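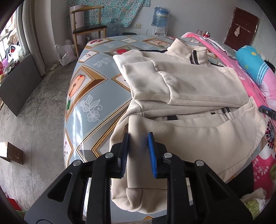

4.2 Furnishings and the question of wear

Landlords in our sample differed a great deal in how they thought about furniture, and it took us a while to see how far those differences ran through everything else they told us. The Wukwood lets are nearly all offered furnished, down to the curtains and the kettle, and the inventory drawn up at the start of a tenancy can be a very long document indeed. Anderson Bastos, who read through the inventories for us, found that the items most often argued over at the end were the cheap ones. A sofa has a price that both sides can look up, more or less, and a bed either has its slats or it does not. A glossy tablecloth, pale blue with apples and white flowers in gold-edged diamonds, is another matter. It costs very little, it marks easily, and a tenant who has spread a cream fleece jacket over it as often as dinner plates will not think of it as the landlord's property at all. Several of the landlords we spoke to had stopped listing such things. Others listed them more carefully than ever, and these tended to be the same people who kept the largest deposits back.

We had expected the split to follow the size of the portfolio. Our thinking, set out at the start of the project in August, was that someone with a single flat would feel each scratch personally, while an agent looking after 100 homes would treat wear as a cost of doing business and budget for it. The interviews did not bear this out very well. Vasconcelos, the largest agent in the study, had the strictest check-out procedure of all, and its staff told us quite cheerfully that they photographed the insides of the kitchen drawers. Some of the owners with one property were so relaxed that they could not lay their hands on an inventory when Mehwish Khokhar asked to see it. One offered to write her a new one while she waited, and made her a cup of tea in the meantime.

What seemed to matter more was whether the landlord had ever lived in the property. Those who had were inclined to forgive marks on walls and floors, which they often remembered making themselves, and to be quite fierce about particular objects. Those who had bought purely to let were the other way round: a stained carpet troubled them greatly, and they could seldom tell us what was in the cupboards. Ayman Saab has suggested that we call these two outlooks "former home" and "never home", and although the labels are a little rough we have kept them through the rest of the paper.

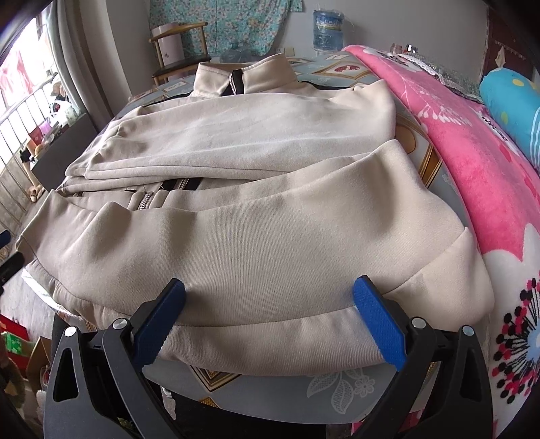

Figure 3. Beige fleece jacket with ribbed waistband, spread on a bed.

The bedroom deserves a few words of its own. In the inventories from Cernis, the smaller of the two agents, bedrooms took up fewer lines than any other room apart from the hallway, and yet they produced a fair share of the correspondence. Mattresses account for most of it. Neither the agents nor the owners had a settled view on how long a mattress ought to last in a let property, and the tenancy agreements we read were silent on the point. Rommel Ignacio put the question to 20 tenants in the second round of interviews and was given almost every answer between two years and "until it gives up". Protectors were provided in some homes and left to the tenant in others - we could find no pattern in this, and the landlords themselves were vague as to why they had chosen one or the other.

Deductions for bedroom items were small on the whole, with most falling under 30 pounds. It would be easy to pass over sums of this kind, especially beside the one claim in the sample that reached 2000 pounds (discussed in section 5, and mostly to do with a bathroom). We think that would be a mistake. Tenants spoke about the small deductions with far more heat than the large ones, and several had decided not to renew with the same agent on the strength of them. Genivaldo Macedo's notes from the Clirilik building, where tenants talk to each other a good deal on the stairs, show how quickly word of a charge for a missing pillowcase can travel from one floor to the next.

4.3 Void periods

We turn now to the weeks between tenancies. Owners in the "former home" group left their properties empty for longer, partly by choice, as a good many liked to repaint or to sleep there for a night or two before handing over the keys again.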